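Rathnayake open day - who went?

wusus_fan
June 21, 2019
Just got back. 45 min drive, worth it. Got to hold one of the hand grippers, the ones they use to record how people pick stuff up. Lighter than I thought it'd be. Queue was long, only got 2 goes.

Jerkum
Went in the arvo. Bit underwhelmed tbh. No actual arm running while I was there, just the handhelds on a table. Thought it was meant to be a robot demo??

wusus_fan
The handhelds ARE the demo mate. You do the task, arm copies it later. Obaidul Bepari explained it in the talk, did you skip the talk

Jerkum
Yeah skipped it. Still reckon they should of had the arm going.

skimov
Bit harsh. Talk was good but I'm with Jerkum on the arm, it was on the flyer. My kid loved the grippers tho, had to drag her out.

Jerkum
Thankyou. It was on the flyer.

tinshed4
Any idea on price? Someone near me said 2460 for a pair, sounded high for mostly plastic

wusus_fan
Didn't hear a price. Next one's in September, ask then. Got one pic off the table - grey and yellow ones
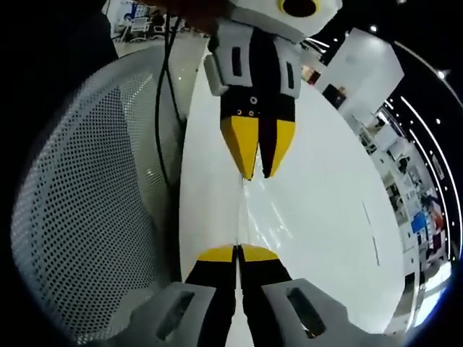
Two grippers, tip to tip, Rathnayake open day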